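Review of the Okach Gripper Kit After One Season of Use

Posted Dec 18, 2023 by Eirlys Rosser

The Okach kit has now been in regular use in our workroom since April, and several readers of this blog have written to request a full account of it. The following review covers the purchase, the installation, the performance of the gripper on textiles, and the support provided by the supplier. The kit was bought at the listed price, and neither Okach nor its distributor, Pumphrey, has seen this text before publication.

Background

I have operated a small linen service from the same premises for ten years. Most of the work consists of receiving, sorting and folding household fabric for guest houses in the district. An arm was already on site, and the question before us was whether a ready-made gripping kit could take over the transfer of single pieces from the sorting table to the folding station. Two products were considered. The Mumis gripper was rejected at an early stage, as its mounting plate would have required a new wrist on our arm. The Okach kit was ordered in its textile version.

Contents and Installation

The kit arrived in two cartons. The first held the gripper, the cable set and the mounting bolts. The second held the control box, a printed manual of 28 pages and a folder of spare finger covers. One bolt listed in the manual was missing, and Pumphrey sent a replacement without charge.

Tegwen Mathias carried out the installation with the assistance of Elis Howells. The mechanical work was finished within a morning. The software took considerably longer. The manual assumes that the control box will be given a fixed network address, but this requirement appears only in a footnote near the end. Buyers are advised to read that footnote first.

Calibration is performed by closing the gripper on a supplied foam block at three settings. The procedure is clear and does not need to be repeated unless the covers are changed.

Performance on Fabric

For the purposes of this review, a trial of 224 picks was recorded on mixed items, including pillowcases, hand towels, fleece and knitted garments. Each item was placed on the table without any smoothing or arrangement. A pick was counted as good if the item was lifted, carried and released at the folding station with no help from staff.

Of the full number, 30 picks were not good. The greater part of these involved thin pillowcases, where the fingers closed above the fabric or took hold of two pieces together. Heavier cloth gave far better results. The gripper performs best when it can come down into a fold and gather the material, and it is least reliable on a flat, tightly woven sheet.

Closing force may be set in ten steps. We settled on step 4 for general work. At the higher steps the grip is firmer, but creases were noticeable on pressed cotton, and our customers would not accept them. Rhodri Yorath, who keeps the folding station, asked that step 6 and above be locked in the menu. The control box permits this, and the lock has remained in place.

The close view from the wrist is useful in judging how deeply the fingers have entered the fabric, particularly on soft gray pieces such as the one below, where the tips are hidden in the folds.

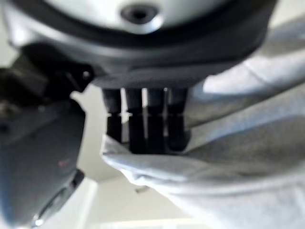

Service and Support

Support is provided by Pumphrey under an annual agreement. Three requests were submitted during the review period. Two were answered on the same day. The third, concerning a fault message after a software update, remained open for nine days and was resolved only when Tegwen Vaughan of the Pumphrey office telephoned us directly. Her instructions were correct and complete, and I have asked that they be added to the manual.

Finger covers are sold in sets. Ours were replaced once.

Recommendation

The Okach kit is recommended for workrooms that handle towels, fleece and similar heavy fabric in moderate quantities. It is not recommended at present for services that deal mainly in thin bed linen. A revised cover for fine cotton has been announced by the distributor, and a set has been placed on order. The results will be published on this page when the same trial has been repeated with the new covers.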